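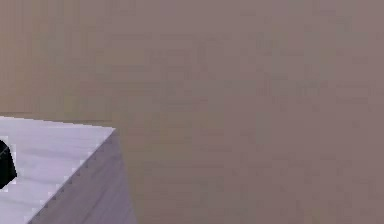
Darkivent passing booking emails to a marketing firm
2022-03-26
Started by pellgate

pellgate
I book swimming and the odd badminton court at Skelham leisure centre through the Darkivent app. You have no choice, the desk stopped taking phone bookings in February. When I signed up I used an email alias that I made for that account only and have never given to anyone else. This week I had two emails to that alias from Charbonneau, selling home insurance and something to do with boilers.

I never ticked a marketing box. I went back and looked at my settings and there is a switch called "Trusted partners" which was on. I don't remember it being there when I joined. Has anyone else had these, and is it worth complaining to anybody?

tomtit_b
Yes, same here, three of them so far. I put it down to normal spam but I've just checked and my switch was on as well. Off now.

Wrenfold
It's in the privacy policy. Section on sharing says they may pass contact details to selected partners "where you have agreed". Most people click agree without reading and then get annoyed. I'm not defending it but I doubt there's anything unlawful going on.

pellgate
Agreed to what, though? I agreed to the terms so I could book a lane. That isn't the same as agreeing to boiler adverts.

harrow_and_co
pellgate is right on this. For marketing emails to individuals in the UK the consent has to be specific, and a box that is already ticked doesn't count. There's an exception if you bought something from the company and they are selling you something similar themselves, but that doesn't stretch to a different company selling insurance. If the switch was on by default they have a problem.

Wrenfold
If it was on by default. We don't know that. People forget what they pressed two years ago.

harrow_and_co
Easy to find out. Make a new account and look.

tomtit_b
Just did it with a spare address. The switch is off on a new account. So either they changed it or we both turned it on and forgot.

Wrenfold
Which is what I said.

Kestrel40
Not quite. I have an old tablet that hasn't updated its apps for ages and the Darkivent sign-up page on there is different. There's no mention of partners on it at all, only the terms and a tick for booking reminders by text. So anyone who joined on that version was never asked. They must have added the switch later and set it to on for existing accounts.

pellgate
That would fit. I joined well before the phone bookings stopped.

Wrenfold
It would fit, but you're guessing about what happened at their end. Could be a default that got set wrong when they moved the accounts over. It used to be run by Meltwood and I think Darkivent took the whole lot on.

Kestrel40
Doesn't matter to me whether it was a mistake. The emails still went out.

lowerfen
Does anyone know how many accounts there are? The leisure centre newsletter said 700 members use the app but I don't know if that counts people like me who only book the hall a few times a year.

saltmarsh_dan
Can I ask why people are so bothered? It's two emails about boilers. Unsubscribe and move on. My address is on every list going by now.

pellgate
Because I use the app for my daughter's lessons as well, and her name and date of birth are in there. If they're loose with my email I'd like to know what else went.

saltmarsh_dan
Fair enough, I hadn't thought of kids' details. I still think it'll only be the email.

lowerfen
Don't use the unsubscribe link in the Charbonneau ones, by the way. I did and I got more.

tomtit_b
I used it and they stopped. Probably a coincidence either way.

harrow_and_co
If you want to know what they hold, send a subject access request. It's free and doesn't need a form or any special wording. Put in:

- your name and the email on the account
- that you want a copy of all personal data they hold on you
- who it has been shared with, and when
- what record they have of your consent to marketing

They have one month to answer, and they can extend that if it's complicated, which this isn't. Send the same thing to Charbonneau and ask where they got your address. Keep copies of everything. If you don't get a proper answer you can complain to the ICO, but they will expect you to have gone to the company first.

Wrenfold
I'd also ask the leisure centre. If Darkivent is running the bookings for them then the centre may be the one responsible for the data, depending on the contract.

harrow_and_co
Good point, agreed. Copy them in.

saltmarsh_dan
Is there any money in it? I read about someone getting £325 from a shop over something similar.

harrow_and_co
I wouldn't go in expecting that. You can claim for distress but you have to show it, and a couple of unwanted emails is a hard case to make. The ICO doesn't award compensation to individuals. If it fines a company the money doesn't go to you.

saltmarsh_dan
What's the point then?

Kestrel40
The point is getting them to stop doing it.

pellgate
I've sent the request to Darkivent using harrow's list, with the centre copied in. Automatic reply says they aim to respond in 40 days, so I wrote back and said the limit is a month. I'll do the Charbonneau one tomorrow.

Wrenfold
40 days was the old limit before 2018. Somebody hasn't updated the template. I'll admit that doesn't look great for them.

lowerfen
I rang the centre this morning and the person on the desk had no idea about any partner emails. She was helpful though and said she'd pass it to the manager. I asked whether I could book by phone if I closed my account and she said no.

Kestrel40
That's my main complaint, more than the emails. If the only way to use a public pool is through one company's app then agreeing to their terms isn't much of a choice. My mother has been going there for years and she hasn't got a smartphone. She has to get me to book it for her.

saltmarsh_dan
You can book on the website, can't you?

Kestrel40
You can, but it's the same account and the same terms. The website doesn't show the partner switch either. I've just looked. It's only in the app.

tomtit_b
Confirmed, can't find it on the website. So anyone who only uses a browser can't turn it off.

harrow_and_co
Take a screenshot of the website settings page with the date showing. If you complain later, that's worth including. It has to be as easy to withdraw consent as it was to give it.

Wrenfold
I've changed my mind on that part. Leaving it out of the website is poor whatever the history is. I still don't think anyone should be saying they did it on purpose until pellgate gets an answer.

pellgate
I'll post the reply when I have it. The switch is in the app under Account, then Preferences, then scroll past the reminders. Save it before you go back or it doesn't stick.

lowerfen
Found it, thanks. Mine was on.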